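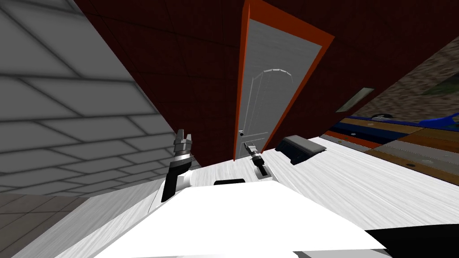

Visit Report: Paltholm Paper Mill and Conservation Bindery

In April, members of the Vastandale Regional Library Consortium traveled to Paltholm to tour the paper mill and the conservation bindery that shares its site. The visit was arranged under the Consortium's professional exchange program, which allows staff from member libraries to see how the materials they buy and care for are made. Participants came from the preservation, acquisitions, and local history departments.

The group left Vastandale at 7:15 a.m. and arrived shortly before the mill's morning shift change. The last part of the route follows the river road, which was reduced to one lane near the Flonley bridge. Members planning a later visit should allow extra time for this stretch until the repair work is finished.

The Mill

Paltholm produces cotton and cotton-blend papers for archives, printmakers, and small publishers. Its main customers for archival stock are county record offices and university libraries. The mill does not make office paper and stopped producing wood-pulp grades several years ago, when its older machine was retired.

The tour began in the fiber store, where baled cotton linters are held before pulping. Mill staff explained that each delivery is sampled for moisture and for stray synthetic fiber. Polyester thread is the most common problem. It does not break down in the beater and shows up later as a raised speck in the sheet. A bale that fails the check is returned to the supplier.

From the store, the group moved to the beater floor. The mill runs 3 beaters, each fitted with a bedplate that is reground during the summer shutdown. Beating time has a strong effect on the finished sheet. A short beat gives a soft, absorbent paper suited to printmaking, while a longer beat gives the harder, crisper sheet that record offices prefer for permanent documents. Visitors were invited to handle samples of both, and the difference was clear even to those with little experience of papermaking.

Calcium carbonate is added at this stage as an alkaline reserve. Several participants asked how the amount is controlled. The mill titrates a sample from every batch and keeps the results with the batch record, and buyers may request a copy. Consortium libraries have not done so in the past. The acquisitions department has agreed to ask for these records with its next order of folder stock.

The forming and drying sections were seen from the raised walkway. The noise here made questions difficult, and a number of points had to be taken up again over lunch. The machine was making a cream text paper at 300 grams per square meter for a map publisher. Changing from one weight to another takes most of a morning, so the mill groups its orders by weight and delivery dates can move as a result. This answered a complaint that two of our member libraries had raised last year about late shipments.

The Bindery

The Hafþórsson bindery occupies the former sorting hall at the north end of the site. It began as a family business making account books and now works mainly on repair and boxing for public collections. The hall has good natural light from the roof windows, and most of the sewing and paring benches are placed to make use of it.

At the time of the visit, the bindery was partway through a contract to rehouse a collection of 3034 parish and school registers. Each volume is surface cleaned, measured, and given a drop-spine box. Only those with broken sewing or detached boards are set aside for treatment. The group found this approach helpful, as the Consortium is considering similar work on its own township records. Full rebinding is seldom recommended, and the bindery prefers to keep original covers even when they are badly worn.

Staff gave a demonstration of sewing on linen tapes, followed by spine lining with Japanese paper and wheat starch paste. The paste is cooked fresh and strained twice. Participants from the preservation department compared this with the method used in our own workroom, where a thicker paste is common, and intend to try the thinner mix on lightweight text blocks.

There was also a useful discussion of leather. The bindery has moved away from vegetable-tanned calf for most public work and now favors alum-tawed skin or a heavy airplane linen — partly on grounds of cost, and partly because record office volumes receive hard use. Red rot on older bindings is treated with a consolidant, and the volume is then wrapped or boxed so that loose material does not mark its neighbors.

Lunch and Discussion

Lunch was served in the mill canteen. The discussion that followed covered prices, minimum orders, and storage. The minimum order for archival folder stock is 56 reams, more than any single member library needs in a year. A joint order would bring the purchase within reach, provided that one library can receive and store the delivery. The Flonley branch has dry basement storage with a loading door and has offered to look into this.

Arrangements for Future Visits

The mill accepts group visits in spring and fall. Groups may include up to 12 people. Closed shoes are required on the beater floor, and hearing protection is provided at the entrance. The walkway is reached by a steep metal stair, and visitors who cannot use it may view the dry end of the machine from ground level.

Samples of text, cover, and folder papers collected during the visit are available in the preservation workroom at Vastandale and may be borrowed by member libraries through the usual interlibrary delivery.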